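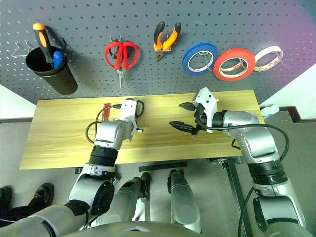
Tool bench task, left gripper holding the scissors, right gripper open.

Progress report - teleoperated demonstrations, tool bench task
Reporting period ending October 2024
Prepared by: Myfanwy Pritchard, Eltness
For: program office, Bredville

Short version first. Bench is up, remote control works, demos are being recorded every working session. 300 episodes recorded against a plan of 300 for the period, so on target for count. Quality is more mixed, see below. One spend item needs a yes from you. Written between sessions so forgive the shape of it.

Where we are

Task is tool put-away and fetch at a pegboard. Two arms, both driven by the operator from the hand controllers. Screwdrivers go to the cup, scissors and pliers to their hooks, tape on the rods. Operator gets the head camera view plus whatever they can see from standing nearby. We chose this because it was in the original proposal as the "everyday bench" task and because Cillotlow wants it for the second-year demo.

Since the last report:
- pegboard and table fixed in position, no more moving between sessions
- operator training done for the current crew
- controller mapping rewritten (the old one had wrist roll on the wrong axis for the left hand, everyone hated it)
- recording software moved to Su version with automatic save on release
- episode labels now entered straight after each run and not at end of day

Last one sounds small. It has saved more bad data than anything else we did. People do not remember at five o'clock what went wrong in episode 12.

Numbers

Planned for the period: 300 episodes
Recorded: 300
Total on disk since project start: 892

The 892 includes the early runs with the old mapping. We are keeping them but they are tagged seperately and I would not train on them without looking first. Wrist motion in those is ugly - lots of back and forth where the operator is fighting the controls. A policy will learn the fighting too.

What is going well

Screwdriver to cup. Wide opening, forgiving angle, operators got comfortable fast. Grasp near the top of the handle, tip the wrist, lower, let go. Most of the newer ones are clean enough to use as is.

Fetching off the hooks also fine. Lifting scissors off a hook is much easier than putting them back on, no surprise there.

Handovers between arms were a worry in the proposal. Better than expected. The trick is to make the receiving arm wait, already open, and bring the object to it. When both arms move at once the operator over-corrects and the whole thing takes twice as long. We now teach it this way from the first session: one arm still, one arm moving, swap. New operators pick it up in an afternoon.

What is not going well

Small things lying flat on the table. The red-handled screwdriver is the worst. Thin shaft, small handle, and if the approach is a bit high the fingers close on nothing or push it away. Operators slow right down and hover, and then the recording is mostly hovering. 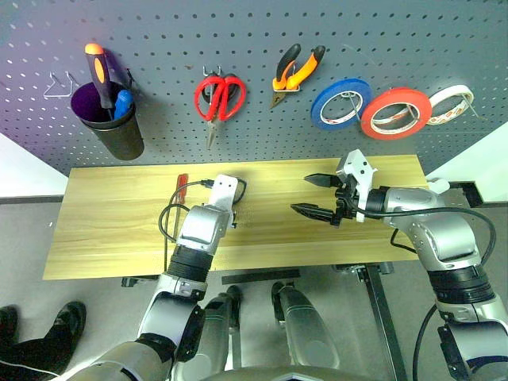

Our fix for now is a fixed approach routine. Come in from the side with the fingers open, line up on the handle before going down, one slow descent, close, lift. No hovering adjustments below a set height - if it's wrong, go back up and start the approach over. Failed tries are kept in the episode and labeled, they are useful for recovery training later. The operators grumbled about this for a day or so and then their times came down.

Scissors onto the hook is the other one. The loop has to go over the hook and the head camera is looking from the front, so depth is hard to judge. People end up feeling for it, and there is no force feedback on the controllers, so "feeling for it" means watching the arm for a twitch. Two options:

Option A - add a second camera from the side for the operator only, not recorded. Cheap, quick.
Option B - add wrist cameras, recorded. Costs more, and changes the dataset format halfway through.

I'd go for A now and B next year. Need your OK on A as it wasn't in the equipment list.

Tape rolls not started properly. A few tries only, not in the count. Getting a roll onto a rod one-handed is hard even for a person. Propose we push tape to the next period and say so plainly in the plan.

Kinesthetic demos (moving the arms by hand)

You asked about this at the last call. Yes we tried it, alongside the remote control. Operator stands at the robot, arms in compliant mode, and walks them through the motion. Good points: much better sense of contact, scissors onto the hook worked nicely. Bad points: the person's hands and body are in the camera view for the whole episode, and two arms at once needs two people. Also tiring.

My view is keep it for short contact segments only. We record the last part of the hook motion by hand and use it as a reference path, then the remote operators practise against it. Not a replacement. None of the hand-guided runs are included in the 300.

Operators

Three people rotating. Sessions capped at 100 minutes including resets, down from a whole morning. Success rate used to drop badly late in a session and the notes got sloppy too. Shorter sessions, same count by end of week. One more operator starts in November, training time is already in the budget.

Safety routine is same as before. One person always on the floor by the table with the stop in hand, the operator doesn't start until they call clear. No incidents. One nuisance stop when a cable pulled tight at full reach, cable has been rerouted with more slack and we added a reach check to the start-up list.

Data checks

Every episode is replayed once at double speed by someone other than the person who drove it. Rejected for: dropped frames, wrong label, controller dropout, start pose off. Rejected episodes get re-recorded so the 300 is after checks, not before. This takes longer than we planned for and I have moved hours from the reporting line to cover it.

First training run on the screwdriver subset is done. Too early to quote a success figure and I'd rather not have one floating around. What I can say is it reaches for the right object and the wrist motion looks like the operators', good habits and bad. It also pauses where they pause. More reason to clean up the hovering before the next run.

Money

On budget overall. Gripper pads wearing faster than expected, a second set has been ordered from consumables. Side camera (option A) can come out of the same line if you approve it. Nothing else to flag.

Next period

- side camera in, if approved
- scissors to hook as the main task, remote control only
- fixed approach routine extended to pliers
- start on tape, small set, see if it's worth it
- second training run with the old-mapping episodes left out
- write up the operator guide so Cillotlow can use it at their end (draft exists, needs tidying and proper screenshots)

Needed from you

1. Yes or no on the side camera.
2. Agreement to move tape to the next period.
3. Who at Cillotlow should get the data, and in which format. I have asked twice and had two diffrent answers.

Episode log and the label sheet are in the shared folder, same place as last time. Replay files are too big for it, ask me and I'll set up a transfer.

M. Pritchard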